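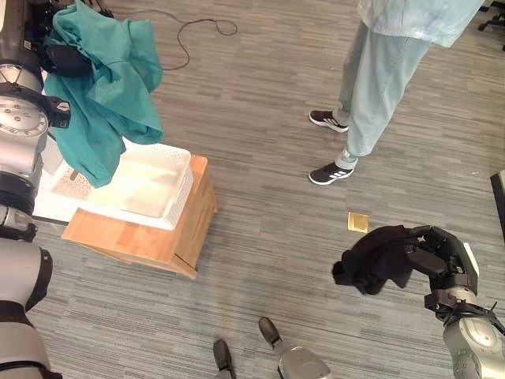

Both arms with something in hand: teal on the left by the basket, black on the right.

Verholm two-arm laundry handler, long-term review
Posted 2019-04-29

I've put off writing this up because I wanted to be fair to it. When I did my first-look piece last August I was very taken with the Verholm, and a few of you went and asked for quotes on the strength of it. So you ought to hear about the resume fault, and I'll get to that before the nice bits.

Quick background for anybody new. I run a small repair and alterations workshop in Clamardale, mostly everyday clothes, and a lot of what comes through the door has to be sorted, bagged, washed and sorted again. The Verholm is made by Dererar and I lease mine through El Fassi, who also do the servicing. It has two arms, a gripper on each, little camera modules at the wrists and a body you can wheel about. You show it a pile and a basket and it moves the one into the other. It can fold too, after a fashion.

The fault

If you press pause on the tablet while an arm is holding something, the arm stops and the gripper stays shut. Fine, I'd want that. But on the software mine came with (version 2), when you press resume the arm doesn't pick up from where it stopped. It goes back to the start of its last move first, at full speed, and then does the move again. With nothing in the grip you would hardly notice. With a wet hoodie in the grip you get a heavy, swinging thing travelling backwards across the space you have just leaned into to sort something out.

That's how I found it. A drawcord had caught in one of the holes in the side of the basket and the whole basket had started to slide. I paused it, freed the cord, stepped back (not far enough) and pressed resume. The arm came back the way it had come and the gripper caught my forearm on the outside, just under the elbow. It did stop. There's a contact cut-out and it worked, and I had a bruise and a bad temper and no more than that. But I'm quite tall, and the height it hit me at is roughly where a shorter person's face would be if they were bending over a basket. I didn't use it for the rest of that day.

The second time I was ready for it, because I'd spent an evening trying to make it happen. It did it on the left arm nearly every time and on the right arm only when it had been reaching across the middle. A tea towel, a pair of jeans, an old blanket, no difference. I filmed a few goes and sent them in.

What El Fassi and Dererar did about it

El Fassi were good. They rang back the same afternoon, told me not to use pause at all and to use the red stop button on the body, which cuts power to the arms and makes you go through a restart. It's a slow old business (120 seconds from pressing the button to being ready again, and you stand there like a lemon) but the arms come up at a crawl and you can see what they mean to do.

Dererar were less good. First I was sent a page of the manual that says to keep clear of the working area while the machine is running. Well, yes. It wasn't running, it was paused, and the same manual has a drawing of somebody reaching in to straighten a sleeve during a pause! I sent them their own drawing. After that things moved along, and there was an update in the spring which makes the arm wait, beep, and then start off slowly from where it is. I've tried hard to catch it out since and haven't managed. If you have one of these and haven't taken the update, please do it before you next switch it on. It isn't automatic, you have to go into Settings, then Service, then Check.

I would still rather have had a warning sent round to everybody. As far as I know there was only a line in the update notes, and who reads those.

The smaller things

Letting go. The gripper fingers are black and rounded at the ends, which is kind to cloth, and I've had no holes or pulls in anything. But knits cling to them. It opens its hand, decides the jumper has been dropped and moves off with the cuff still hooked over one finger. Twice it has carried a cardigan out of the basket it had just put it into. El Fassi swapped the finger covers for a slightly smoother kind and that helped a fair bit.

Dark clothes. Black on black is hard for it. If you hand it a black top bunched up in a heap it will hold it by whatever bit it got hold of first and hang there thinking. A better lamp over the table made more difference than any setting.

Lightweight baskets. Use one with some weight in it to start with, or put a rubber mat underneath. I stand mine on a low cupboard and a plain plastic basket will skate about on that if the arm leans on it. The drawcord business would never have got going if the basket had stayed put.

Cables. Please, please look at your floor. The arms have their own cables strapped along them and those have been fine, but anything else lying about near the working area will be under your feet at just the moment you want to step back in a hurry. I've taped mine down now. I've also put a strip of tape on the floor to show how far each arm reaches, and I'd say that is the most useful thing I've done and it cost next to nothing.

Now the nice bits

It's quiet, for one. I can have the radio on low beside it. It's very gentle with fabric, gentler than I am at the end of a Friday. Loading a basket from a mixed pile it is slow but steady, and on a good day it gets through 200 pieces while I'm at the machine doing hems, so I don't care much that I could do them faster by hand. T-shirts and trousers it folds well enough for a shelf. Shirts with collars, no. Anything with a hood, no.

The tablet is simple to use once you've found where things are, and the battery in it lasts. The wheels lock properly. The body has wiped clean every time, even after the incident with the starch.

Money

I pay 900 a month including servicing, and the finger covers were done under that. It's a lot for a place my size. I can make it add up in the busy half of the year and can't quite in the other half, and El Fassi wouldn't do a seasonal lease when I asked.

Would I lease it again?

With the update on it, yes, I think so, for sorting and loading. On the old software I'd have sent it back, and if you're offered a used one then ask to see the version number on the screen, with your own eyes, before you sign anything. Then pause it with a towel in its hand, stand well away, press resume and watch what the arm does. If it goes backwards, walk off or get them to update it there and then.

Three stars out of five. It would have been four if Dererar had written to the people who had one.

A couple of you asked in the comments last time about fitted sheets. I've tried. It held up two corners beautifully and then stayed like that until I took the thing off it.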